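Guest room with two single beds or one double?
Forum: Home and Rooms > Bedrooms

vlasta_h wrote:
Good day to all. We have one free bedroom and my wife's parents will come to us in August every year. I wish to put two single beds in it. My brother says one double is better. What is your experience? Please, in points if possible.

gresance60 wrote:
I had the same question, so I give you my points.

1. Two singles are easier for guests who are not a couple. Also each one can have the firmness he likes.

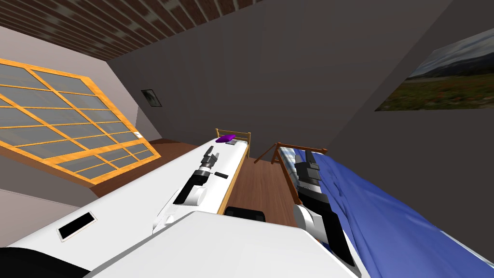

2. Changing the sheets on a single is quick. On a double I must walk from side to side.
3. Leave 60 cm between the beds. With less, the person who gets up at night will hit his knee.

Gifty Eshun wrote:
I do not agree with point 3. We have less than this and my guests never complained. What matters more is the color of bedding. When each bed has its own color, the children do not fight over whose it is.

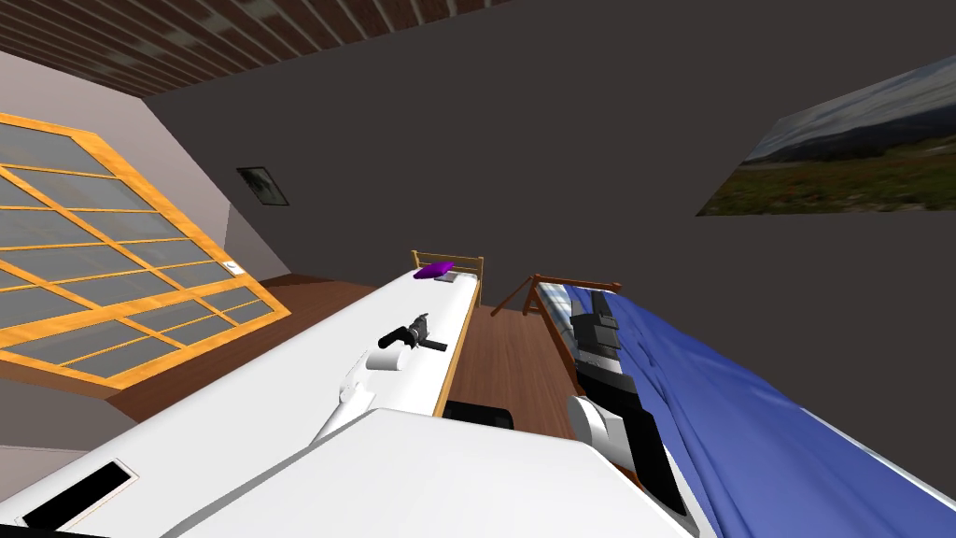

And please buy the mattresses at the same time. I bought mine two years apart and now one is higher than the other, which I notice every time I make the beds.

vlasta_h wrote:
Thank you both. Tititz has a single mattress for 134 euros, so two cost me 268. The Esteck double is 261. The difference is very small, then the price does not decide. 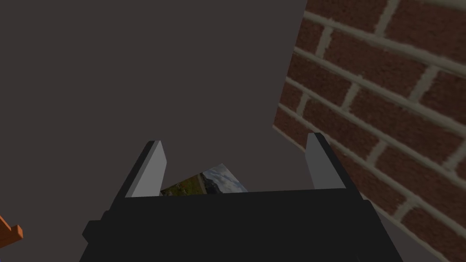
Ogunleye: You forget the bedding. Two blankets, two covers, two protectors. For me the double was cheaper in the end, and older people who are married forty years do not want to sleep apart.

Gifty Eshun wrote:
My parents are married long and they asked for separate beds. He snores. Ask them before you buy.

vlasta_h wrote:
I asked. They want two beds, but near to each other. I will order the singles and try 30 cm first.

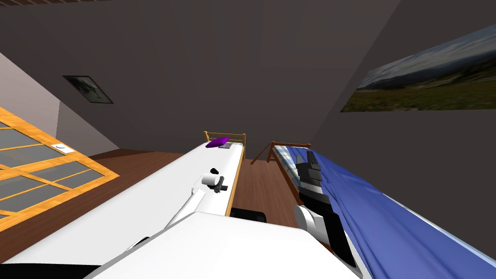 White sheet on one bed, blue on the other.

gresance60 wrote:
Good choice, but 30 cm is too narrow, I still say it.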